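Jirport Careers: Pay and Salary Questions for Applicants

Last updated 9 Jul 2020

These answers cover how pay is set, listed and discussed for open positions at Jirport and its two operating units, Fledthorpe and Dronda. They apply to hourly and salaried roles. Contract roles placed through Van Dijk follow the agency's own pay terms, except where noted.

Does every job listing show a pay range?

Every listing posted after the June update shows a minimum and a maximum. Listings posted before then may show only a grade number. If you see a grade and no range, reply to the listing email with the requisition number in the subject line and the recruiting desk will send the range in writing.

What does the range include?

Base pay only. Overtime, shift differential, bonus and the employer share of health premiums are listed separately, under "Other compensation." A listing with nothing in that section carries base pay and the standard benefits package.

Why is the range so wide on some listings?

A listing may cover more than one level of the same job. Technician listings, for example, are often open to levels 1 and 2 at once. The low end of the range is the floor for level 1 and the high end is the cap for level 2. The level is decided after the interview and stated in the offer letter.

Can I be offered more than the top of the range?

No. The cap is fixed when the requisition is approved. If the hiring manager wants to go above it, the requisition has to be closed and reposted at a higher grade, and you would need to apply again.

Will I be asked what I earn now?

No. The application form has no field for current or past pay, and interviewers are told not to ask. You may be asked what you expect to earn. That field is optional, and leaving it blank does not affect screening.

If you do enter a figure, enter annual base pay before taxes for salaried roles and the hourly rate for hourly roles. The form does not convert between the two. An hourly rate typed into the annual field will be read as an annual figure.

When in the process is pay discussed?

At the first phone call. The recruiter confirms the range, the pay type (hourly or salaried) and the work location. If the call ends without this, ask for it by email before you agree to an interview.

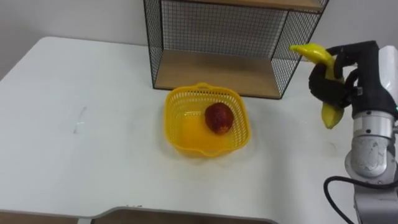

Robot arm with a banana, next to a black wire shelf unit.

Does the work location change the range?

Yes, for some grades. Fledthorpe and Dronda use separate pay tables. A job listed at both sites shows two ranges, one under the other. Remote roles use the table for the site the team reports to, regardless of where you live.

Is there a pay difference for second and third shift?

Second and third shift both carry a differential, paid as a flat amount per hour on top of base. It is paid only for hours worked on that shift — vacation, holidays and sick time are paid at the base rate. The amount is shown in the listing.

I applied through Van Dijk. Who sets my pay?

Van Dijk does, for as long as you are on its payroll. We do not see or approve individual agency rates. If you are later hired directly, your starting pay is set from our table at the level of the job you are hired into. Agency time counts as experience in that decision, but it does not count toward vacation accrual.

How long is a written offer good for?

Offers are open for 5 business days, counted from the day after the letter is sent. You can ask for one extension of 2 business days by replying to the offer email. An offer that has not been signed by the end of that period expires in the system and has to be reissued by the recruiting desk.

Can I negotiate?

Within the range, yes. Send your request in writing to the recruiter named in the offer email, with the figure you want and the experience that supports it. Phone requests are not logged. The reply will be a revised letter or a note that the original offer stands. Asking does not cancel the offer, and the response period keeps running while the request is reviewed unless you also ask for an extension.

Start date and unpaid leave already planned can be raised in the same message. Benefit plan terms are the same for all employees and cannot be changed for one person.

Why did the range change after I applied?

Ranges are reviewed once a year. If the range changes while your application is open, the higher of the two applies to you at both ends. In the last review, 53 open listings were updated. Applicants on those listings were sent a notice at the email address on their profile.

I was told the job was salaried, but the offer says hourly. Which is right?

The offer letter controls. Before you sign, check it against the listing. If they do not match, forward both to the recruiting desk and do not sign until you get a corrected copy. This happens most often when a listing covers two levels and only the higher one is salaried.

When is the first paycheck?

Pay periods are two weeks long and paychecks go out one week after the period closes. A person who starts on the first day of a period is paid three weeks later. The first check is issued on paper if direct deposit has not been set up before the period closes.

Are the ranges for internal transfers the same?

Yes. Internal and outside applicants see the same listing and the same range. An employee moving to a lower grade keeps current pay only if it falls under the cap for the new grade.

Where do I send a question that is not answered here?

Use the contact form on the careers page and choose "Pay and offers," or call the main line and enter extension 1313. Have your requisition number ready. The desk can discuss ranges and offer status, but cannot give out the pay of current employees or the reasons another applicant was selected.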